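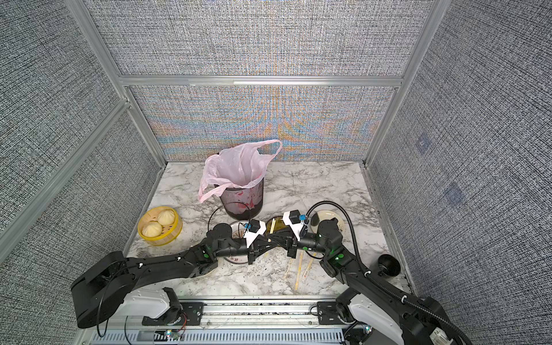 I have wanted to get to the Lilemlow open day for years, and on 17/08/2024 I finally did. The drive to Skosurbridge took 65 minutes, I parked in the wrong lot, and I walked in right as Beatrice Kioko was telling everyone where the bathrooms were. Perfect timing!

If you haven't been, Lilemlow is a big old building full of people who care a lot about eating at a table. One floor is food, one floor is dishes, and the top floor is all about what comes after the meal, meaning the clearing and scraping and stacking. I figured I'd spend most of the day with the food. I ended up spending a good part of it with the leftovers.

But first, buns. Chanida Tanasarn runs the Sombatkul bun counter, and she let us try pleating. Mine looked like a sock. She told us they made 3000 buns for last year's open day and ran out by lunch, so this year she asked people to take one and come back later if they wanted another. (I came back later.) The dough is soft and a little sweet, and the pork one with ginger was the best thing I ate all month. She also does a plain one with no filling, and I'd tell you to skip it except that Dwynwen James tore hers up and dipped it in chili oil, and then I had to do the same.

The dish floor is smaller than I expected but I loved it. Kondum has shelves of secondhand plates there, almost 1000 of them, mostly from restaurants that closed. You can pick them up and turn them over, which I did with far too many. Eleni Halilović knows the shelves by heart and pulled out a stack of soup spoons for me when I said I only own three. I bought 27 dollars' worth of things I have no cupboard space for and I regret none of it.

Then upstairs. The tables up there are set the way a table looks when people have just gotten up from it, and I could have stood around all afternoon. I liked the one with the marbled top best. It had crumbs all over it, buns still sitting in a round yellow basket, and a black mesh wastebasket with a pink bag folded over the rim. It looked so much like my kitchen after my sister's kids have been over! And there were real dishes too, including a large white plate I would happily have carried home. 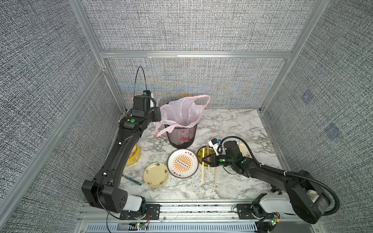 The orange sunburst plate on the top floor, with the smaller cream one next to it.

Rangi Pomare gave a short talk on clearing a table, and I took notes, so there. Food first, then scraps, then anything small like chopsticks, then plates, biggest on the bottom. Wipe last. He is firmly against stacking plates with food still on them — I am guilty of this every night — and he says to bring the trash to the table if you can. I tried it at home that same evening and it went much faster.

Getting there: follow the signs for the river and use the second lot. Bring cash for the bun counter. There's another open day in September and I've already asked Dwynwen if she wants to split the gas.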